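Where the Old Drives Go: Sorting Parts for the Landberg Project
Danuta Sikora, final report, part 3

By October our group had moved on from the cases and fans to the part I had been looking forward to all term, the hard drives. We had 349 of them on the shelf (I know, because I wrote every one into the log myself, most of them on a Wednesday evening with a cup of tea going cold next to me), and each had to be checked, noted down and put away before the next could come out.

Our first plan, which we called Torero, was simply to lay the drives on a table and work from one end to the other. It was cheerful and quick for the first 30 or so minutes, and after that we kept mixing up the finished ones with the ones still waiting! Esteban, the second plan, gave each drive a place on a plate with raised holders, so that the parts taken off it could stay close by until the drive was written up. I liked this much better, even though my log got slower, and we kept it for the last 70 drives.

The labels took more patience than I had expected. The print is tiny and the makers don't agree on where to put the model number, so we settled on copying the whole label when we weren't sure. We also left the covers screwed down, because the inside of a drive does not forgive dust, and our teacher wanted the working ones kept whole.

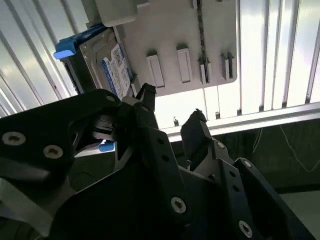
How did you decide which drives to keep?
Any drive that passed the read test twice and held at least 700 gigabytes went back on the shelf, and the others were set aside for recycling.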